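Harkovau Garment Care Label Corpus
README for the text release

Summary

The Harkovau corpus is a collection of transcribed care labels from secondhand clothing, with normalized washing, drying and ironing instructions. It is intended for work on short-text parsing, unit conversion and multilingual term matching. The release contains 2,000 label records. Label photographs are not part of the release.

Maintainer: Oluwaseun Bashir

Contents

labels.tsv - one record per label, tab separated, UTF-8
terms.tsv - the care term list, with variants by language
fibers.tsv - fiber names and their normalized forms
CHANGES - edits to records after first publication

Fields in labels.tsv

record_id: integer, stable across versions. Deleted records leave a gap.
garment_type: one value from a closed list (shirt, jacket, trousers, skirt, knitwear, other).
color_main: a single everyday color word. Patterned items take the color of the ground.
raw_text: the label as printed, with line breaks replaced by a vertical bar.
lang: one or more language codes in the order printed.
fiber: normalized composition. Percentages must sum to 100 for each garment part. Linings are listed as a separate part.
wash_max_f: highest permitted wash temperature in degrees Fahrenheit, empty if the label gives none.
dry, iron, bleach: coded values, see terms.tsv.
legible: full, partial or none.

Labels that give temperatures in Celsius are converted and rounded to the nearest degree. The original value stays in raw_text.

Yellow fabric on a gray surface 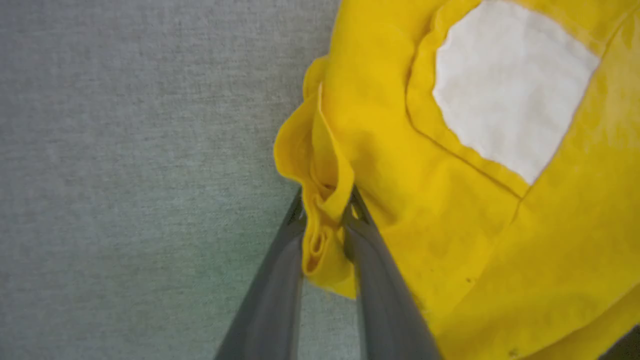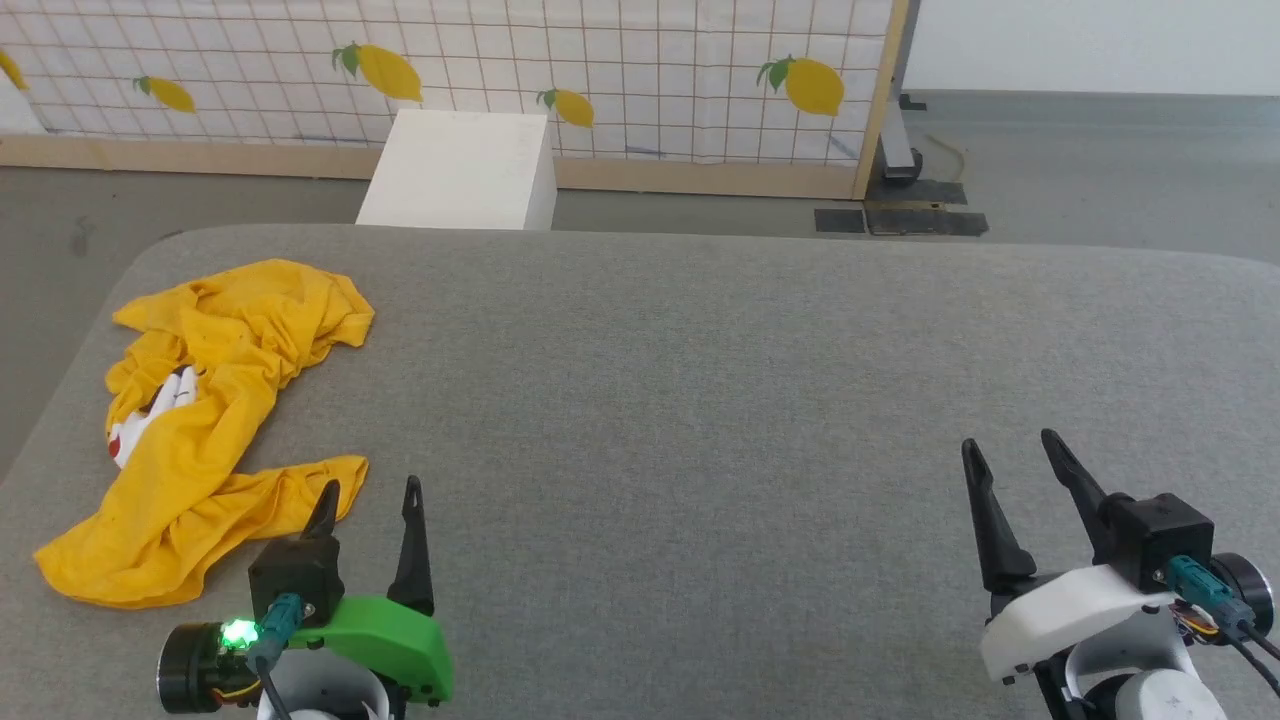
color_main = yellow. Mustard shades are coded as yellow.

Transcription

Each label was typed twice by different people using the Tazi entry form. Where the two versions differed, a third reader chose between them or marked the characters as unreadable with a question mark. Spelling errors printed on the label are kept in raw_text and corrected only in the normalized fields.

Symbols without accompanying words are transcribed by name in square brackets, for example [tub 2 dots]. The full list of 70 symbol names is in terms.tsv. Older labels sometimes use symbols that have no current equivalent. These are entered as [other] and the coded field is left empty.

Known problems

Fiber percentages fail the sum check in 107 records. Most are labels where one line has worn away; the remainder are printed that way. They are flagged and have not been repaired.

Knitwear is overrepresented. Children's clothing is close to absent and should not be inferred from the "other" type.

The Zenine parser, versions before the February update, reads the vertical bar as a field separator. Set the delimiter by hand or upgrade.

The color_main field was assigned by eye under indoor lighting - it should not be used for color measurement.

Use

The text files may be copied and modified with attribution. Brand names have been removed from raw_text and replaced with [brand]. Users of the Isenex loader should pass the option keep_empty, otherwise records with legible = none are dropped without a warning.

Corrections should quote the record_id and the field name.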